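Interim report, Building Materials II, group assignment 2
Topic: drying shrinkage of lime plaster on fired clay brick

The assignment asked each group to choose one wall finish and follow it from mixing to full cure. We chose a two-coat lime plaster because the Clatbridge annex is due to be replastered and the results could be compared with the finish already on its stair wall. Color was kept out of the measurements. 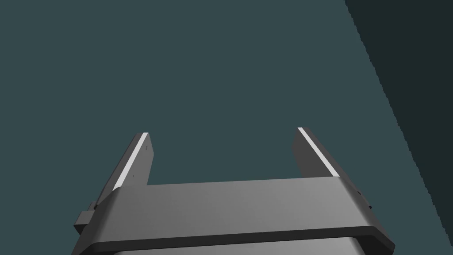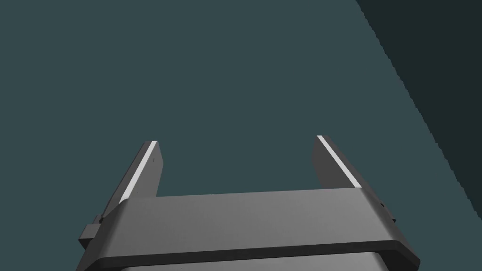
Flat dark teal, plain surface.

Vilhjálmur Kjærgaard objected at the first review that a pigmented limewash would hide hairline cracks and that the crack survey should be finished before any color went on. The schedule was changed accordingly. The limewash is now the last step, and the survey is done on bare plaster.

## Materials

The binder was a hydrated lime putty supplied by Ouali. The sand was washed and sieved at Lundeseo, with the coarse fraction kept for the base coat. No cement was added to any mix. Bricks were taken from a single pallet to limit differences in suction.

Three mixes were prepared:

| Mix | Lime : sand (by volume) | Fiber |
|---|---|---|
| A | 1 : 3 | none |
| B | 1 : 2.5 | none |
| C | 1 : 2.5 | chopped hemp |

## Method

Panels were built from brick laid flat in a timber tray. The brick was wetted the evening before plastering and again just before the base coat. The base coat was applied with a steel trowel, scratched in a diamond pattern, and left under damp burlap. The finish coat followed once a thumbnail no longer marked the base.

Brass pins were set into the finish coat 100 mm apart, and the distance between them was read with a dial gauge at the same hour each morning. Readings went on for 40 days. Cracks were traced onto clear film and their lengths measured with a map wheel. Room humidity was logged in Esis, the department's lab record system, and exported at the end of August.

One panel of mix B was discarded. Its burlap had been left off overnight and the surface had powdered at one corner.

## Results

Mix B shrank the most and mix A the least. This follows the binder content and was expected. Mix C had the same lime content as B but fewer long cracks. Its total crack length was 32 percent lower than that of B, although short cracks near the tray edges were more frequent.

Most of the movement took place in the first week. After that the readings changed by less than the gauge could reliably resolve, and differences between mornings are probably temperature.

Adhesion was checked by tapping. Mix A sounded hollow in one place, close to a brick with a glazed face. The panel was cut open there and the base coat came away clean from the brick. The other panels sounded solid.

## Sources of error

- The trays restrain the plaster differently from a real wall, mainly at the edges.
- Coat thickness was controlled by eye against a batten. Variation of more than 2 mm was found when the panels were cut.
- Carbonation depth was not measured, as the indicator solution arrived after the panels had been cut.

## Remaining work

A second set of mix C panels will be made with the fiber cut shorter. The stair wall at Clatbridge still has to be surveyed, which requires a ladder permit. Limewash tests start when the second crack survey has been signed off.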